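Open day at the Kakwood laundry and mending rooms

We got to Kakwood just after ten on Mon 30 May and the parking lot was already full, so we left the car by the church and walked back. Entry was free. Florencia Palma was handing out paper maps at the door and told us to start upstairs, where it was quieter.

Upstairs is the mending floor. Estela Navarrete gave a talk on darning wool socks and shirt collars that ran well past its slot. She passed a few samples down the rows and took questions on moths - mostly the same question. Her advice was to freeze the item in a sealed bag and brush the closet shelves, corners too.

The wash house is in the old part of the building. It opened with 68 regular customers and now handles 200 orders in a normal week. Cristóbal Tapia showed us the ticket system, which is still on paper. Every order gets a number at the counter and keeps it until pickup. He said they tried the software that Gurkwood uses and went back after a month.

Lunch was soup and bread in the yard. The line was slow.

In the afternoon Misaki Miyazaki ran a session on sorting at home. Knits and lace go apart from heavy cotton, and anything with a faded care tag gets washed cool. I had been doing most of my sweaters too warm.

We left at three. The next open day is at the Clostwood branch, and parking there is supposed to be better.

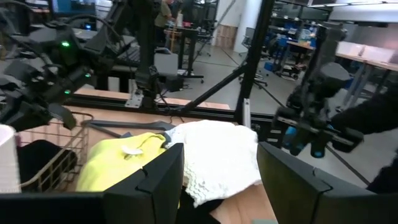
Yellow and white items on the table, with the wire basket beside them.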